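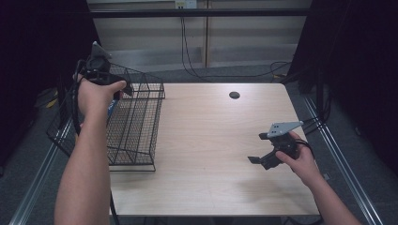

Cesto de arame preto sobre a mesa de madeira clara.

O filtro Zamdale e o ruído que continua lá

Chegaram à redação do boletim várias mensagens a perguntar se vale a pena comprar o filtro de modo comum da Zamdale, que anda a ser anunciado como a cura para o ruído urbano em HF. Custa 115 euros, sem portes. Vem numa caixa com duas fichas, sem esquema e sem uma única curva de atenuação no folheto. O folheto diz que o aparelho «devolve o silêncio à banda». Gostava de saber em que frequência, com que impedância e em comparação com quê.

Convém separar duas coisas que o anúncio mistura. Um choke de modo comum, bem feito e posto no sítio certo, ajuda muita gente. Se a malha do coaxial está a trazer para dentro do recetor o lixo das fontes comutadas da casa, uns toroides de ferrite com espiras suficientes notam-se logo. Isto é conhecido há décadas e faz-se com material que cabe num bolso. Já o ruído que entra pela própria antena, vindo do inversor solar do vizinho ou da iluminação LED da rua, chega ao ponto de alimentação como qualquer outro sinal. O choke deixa-o passar, porque para ele é sinal. A Zamdale promete tratar dos dois e não explica como trata do segundo.

Pedi dados ao representante, a Pridgate. Recebi de volta um ficheiro com dois ecrãs de um medidor S, um com o ponteiro alto e outro com o ponteiro baixo. Faltavam a hora, a banda, a largura do filtro de FI e o estado do AGC e do pré-amplificador. Com esta informação faço eu o mesmo teste desligando o frigorífico. Insisti, por escrito, e responderam-me que os utilizadores estão satisfeitos. Não duvido. Quem gastou o dinheiro costuma estar satisfeito durante as primeiras semanas, e em setembro, quando as trovoadas começam a abrandar, a banda fica mais calma com filtro ou sem ele.

O argumento preferido da marca é um inquérito com 139 respostas. Fui ler as perguntas. A primeira é «Quanto melhorou a sua receção?», e a escala começa em «um pouco». Quem não ouviu diferença nenhuma não tinha onde pôr a cruz. 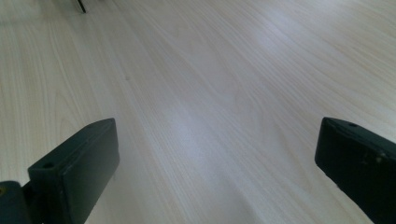
A outra prova que circula é uma captura de cascata nos 20 metros, antes e depois da instalação, em que uma série de riscos oblíquos desaparece. O autor atribui os riscos a «interferência elétrica» e a limpeza ao filtro. Eu teria mais cautela com desenhos destes, porque o olho arranja uma história para tudo: o tampo de madeira clara da fotografia também tem linhas finas a subir da esquerda para a direita, com uma faixa de luz mais forte ao meio, e ninguém lhe vai ligar uma ferrite. Na captura, os riscos podem perfeitamente ser o varrimento de uma ionossonda, que passa e vai à vida dela. As duas imagens foram feitas com quarenta minutos de intervalo. Basta isso para me deixar na dúvida.

Hedvika Murín, que tem paciência para estas coisas, emprestou-me o dela e comparei-o com um choke caseiro de quatro toroides, ambos na mesma posição da linha, com AGC desligado e a mesma largura de banda, trocando de um para o outro várias vezes seguidas. De ouvido não distingui um do outro. No gráfico de áudio também não vi nada que me convencesse. É um ensaio de uma estação só, com um dipolo num telhado cheio de cabos, e não pretendo que valha para toda a gente. Mas está descrito, e qualquer um o pode repetir e dizer-me que me enganei.

Antes de abrir a carteira, sugiro o velho método: rádio a bateria, quadro elétrico desligado, e escutar. Se o ruído cair, o culpado mora lá em casa e procura-se disjuntor a disjuntor. Se ficar igual, vem de fora, e uma antena de quadro rotativa fará mais por si do que qualquer caixa na linha.

A Dağdelen anuncia agora um modelo parecido, mais barato, e também sem curvas. Já as pedi. Se algum leitor tiver medições próprias do Zamdale feitas com um VNA — com a montagem explicada, por favor — publico-as no próximo número, mesmo que me desmintam.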